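Bottled water

Bottled water is drinking water packed in sealed containers for sale. It may be drawn from a spring, a borehole or a public supply, and may be still or carbonated. Most countries treat it as a food, so the rules on its labelling and hygiene differ from those for tap water even where the limits on contaminants are much the same.

Classes

Three classes are common in European practice. Natural mineral water comes from a protected underground source, has a stable mineral content and may not be disinfected. Spring water must also come from underground and be bottled at source, but its mineral content need not be constant. Table water covers everything else, including treated mains water with or without added salts.

Permitted treatment of mineral water is limited to filtering or settling out unstable elements such as iron and sulphur, and to adding or removing carbon dioxide. Softening is not allowed. The total of dissolved solids is found by drying a sample at a fixed temperature and weighing what is left. Waters with a low residue taste flat to many drinkers, while those rich in sulphates can taste bitter.

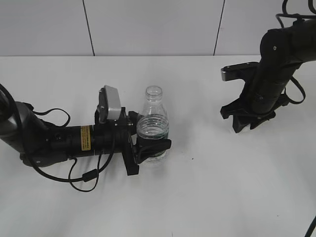
Vol. 15, p. 191

Sources and extraction

A source is usually tapped by a lined borehole. The lining keeps shallow groundwater out, and the ground above is closed to farming and building over an area set by survey. The Urkus borehole, 155 metres deep, is typical of the limestone type: its water is hard, rich in calcium and almost free of nitrate. The Staltis springs rise through sandstone and give a softer water with more silica. Both are piped to their plants in stainless steel - older lines in cast iron were given up when iron was found to stain the filters.

The rate of pumping is fixed by licence. Overdrawing lowers the water table and can pull in water of a different make-up, which may cost a source its mineral water status. Operators therefore log level, flow, temperature and conductivity, and a drift in any of them is taken as an early sign of mixing.

Containers

Glass was the usual material until plastics came into general use. It lets no gas through and can be washed and refilled many times, but it is heavy. Most bottles are now made of polyethylene terephthalate (PET), supplied to the plant as thick-walled preforms. These are heated and blown into a mould with compressed air. 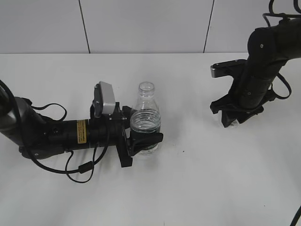
Wall thickness is kept low to save material, and stiffness is then a matter of shape. The base of a bottle for carbonated water is divided into lobes to resist internal pressure. Still water exerts no such pressure, and a drop of liquid nitrogen is often added just before capping to stiffen the bottle for stacking. The Wusska plant, which fills 800 bottles a minute on its main line, doses nitrogen on its still water only.

PET is slightly permeable. Carbonated water loses gas through the wall over a period of months, faster in small bottles because they have more surface for their volume. Acetaldehyde, a by-product of moulding, can pass into the water and give a faint fruity taste. Antimony from the catalyst also migrates in very small amounts, and more quickly in warm storage.
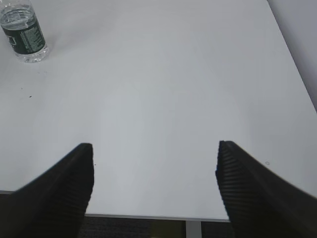

Labels are applied after filling, either as a shrink sleeve or as a band wrapped round the body and glued at the overlap. The band uses less film and comes off more easily at the recycling works. It commonly sits at the middle of the bottle, as with the dark green label here, leaving the ribbed lower section bare. Print on bands of this kind is often small, as the law requires the name of the source, the volume and a storage date to share the space with the brand. Tudose, a bottler of table water, moved its analysis panel to the outer wrap of the multipack for this reason.

Storage

Unopened bottles are kept cool, dark and away from solvents, whose vapours can pass through the plastic. The date on the label refers to quality, and the water does not become unsafe when it passes. Once opened, a bottle is open to bacteria from the air and the mouth - most producers advise keeping it chilled and finishing it within a few days.

See also: Borehole; Carbonation; Groundwater; Hardness of water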